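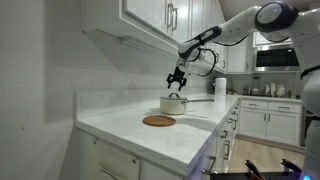 Aus der Versuchsküche: Wartung und Neueinstellung der Greifzelle

Am 14. November ging die Küchenzelle bei Varnetari nach der planmäßigen Wartung wieder in den Betrieb. Betroffen waren die Kabelführung am Arm, die Greiferfinger und die Höhenreferenz über der Arbeitsplatte. Die Arbeiten hat Tarek El Idrissi ausgeführt, die Ersatzteile kamen von Boltbridge. Der Aufgabensatz bleibt unverändert: Topf, Deckel, Untersetzer, alles auf der langen Arbeitsplatte unter den Oberschränken.

Kabelführung

Das Kabel zum Greifer verläuft außen am Arm und wird mit schwarzen Bändern gehalten. Am Handgelenk muss eine freie Schlaufe stehen bleiben. Ist sie zu kurz, zieht das Kabel bei voller Drehung am Stecker; ist sie zu lang, streift sie beim Absenken über Gegenstände, die rechts vom Greifer stehen. Die alte Schlaufe war über die Monate durch das Band gewandert und hatte auf der Steckerseite kaum noch Reserve. Sie wurde neu gelegt, das Band am Oberarm ersetzt und handfest angezogen. Kabelbinder aus der Grundausstattung sind an dieser Stelle nicht zulässig, sie schneiden auf Dauer in den Mantel ein.

Nach dem Verlegen werden alle Gelenke einzeln bis kurz vor den Anschlag gefahren, mit reduzierter Geschwindigkeit und einer Hand am Not-Halt. Erst danach folgt die kombinierte Bewegung.

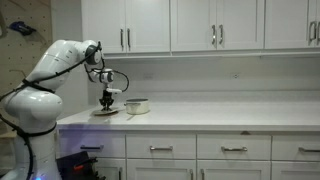

Wer die Schlaufe später nachstellt, trägt die neue Lage bitte im Wartungsblatt ein und wiederholt die Einzelfahrt vollständig. Eine Sichtprüfung im Stillstand reicht nicht aus, weil sich die Länge erst bei gestrecktem Arm zeigt.

Höhenreferenz

Die Arbeitsplatte dient als Bezugsebene. Im Februar war die Referenz an einem einzigen Punkt genommen worden, was für Töpfe genügt, für flache Deckel aber nicht. Jetzt werden 13 Punkte angefahren, verteilt über den Bereich, den der Arm von seinem Standort aus erreicht. Aus den Werten rechnet die Steuerung von Pramik eine Ausgleichsebene. Die Messfahrt läuft mit 75 mm/s im freien Raum, die letzten 11 mm bis zum Kontakt deutlich langsamer.

Anschließend wird der Greifer senkrecht über einen flachen Gegenstand gestellt und die Anfahrhöhe kontrolliert. Die Finger sollen dabei leicht geöffnet sein. Stehen sie schief zur Platte, ist zuerst der Sitz am Halter zu prüfen und erst dann der Softwarewert zu ändern – in umgekehrter Reihenfolge korrigiert man einen mechanischen Fehler weg, der beim nächsten Fingerwechsel wiederkommt. 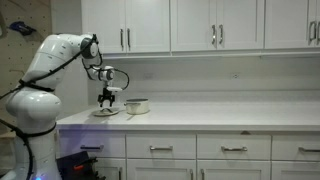 Greifer senkrecht über der flachen Scheibe, Finger leicht geöffnet. Rechts daneben der offene Topf.

Finger und Schließkraft

Die Finger haben ein Wechselintervall von 3.000 Griffen. Getauscht wird immer das Paar. Die Schrauben am Halter werden wechselweise angezogen, danach schließt man den Greifer einmal leer und prüft, ob die Spitzen auf ganzer Breite anliegen. Ein Spalt auf einer Seite fällt beim Topfgriff nicht auf, bei dünnem Material rutscht der Gegenstand jedoch heraus.

Für dünne Teile gilt ein eigener Kraftwert. Er liegt unter dem Wert für Töpfe und ist im Programm getrennt hinterlegt. Beim Zurückspielen älterer Sicherungen wird er überschrieben und muss von Hand nachgetragen werden; Afolabi hat eine Korrektur für die nächste Programmversion zugesagt.

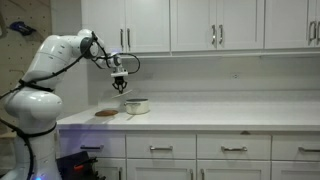 Dünne, schräg gehaltene Scheibe zwischen den Fingerspitzen, darunter rechts der Topf.

Offen ist noch der Ersatz der unteren Kabelhalterung nahe am Sockel. Bis das Teil eintrifft, wird das Kabelbündel dort vor jeder Schicht auf Scheuerstellen kontrolliert. Das aktualisierte Wartungsblatt liegt im Zellenordner, die Fassung vom Februar bitte nicht mehr verwenden.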